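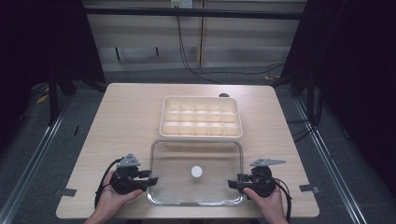 Bandeja blanca de compartimentos y recipiente de vidrio sobre la mesa.

Cómo revisar la talla y el ajuste de un casco infantil de bicicleta

1. Mida el contorno de la cabeza con una cinta flexible, 2 cm por encima de las cejas. Anote el valor en centímetros.

2. Compare la medida con la etiqueta interior. El Brallar infantil se fabrica en una sola talla, de 45 a 50 cm. Si el contorno supera los 50 cm, pase al modelo Kotwood.

3. Compruebe que la etiqueta indique la norma EN 1078. Un casco sin marcado CE no debe utilizarse.

4. Coloque el casco en posición horizontal y gire la rueda trasera hasta que no se desplace al mover la cabeza.

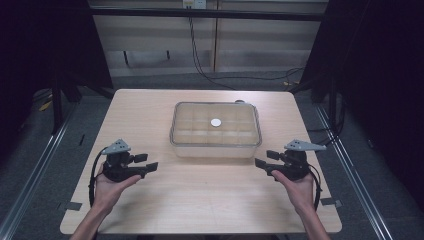
5. Ajuste las correas laterales de modo que formen una V justo debajo de cada oreja. Cierre la hebilla. Entre la correa y la barbilla debe caber un dedo.

6. Repita la medición cada 3 meses. Las almohadillas se lavan a mano, a 40 °C como máximo, y se secan al aire.

Sustituya el casco después de cualquier golpe fuerte, aunque no se aprecien grietas en la carcasa.

Última revisión: 31 de marzo de 2021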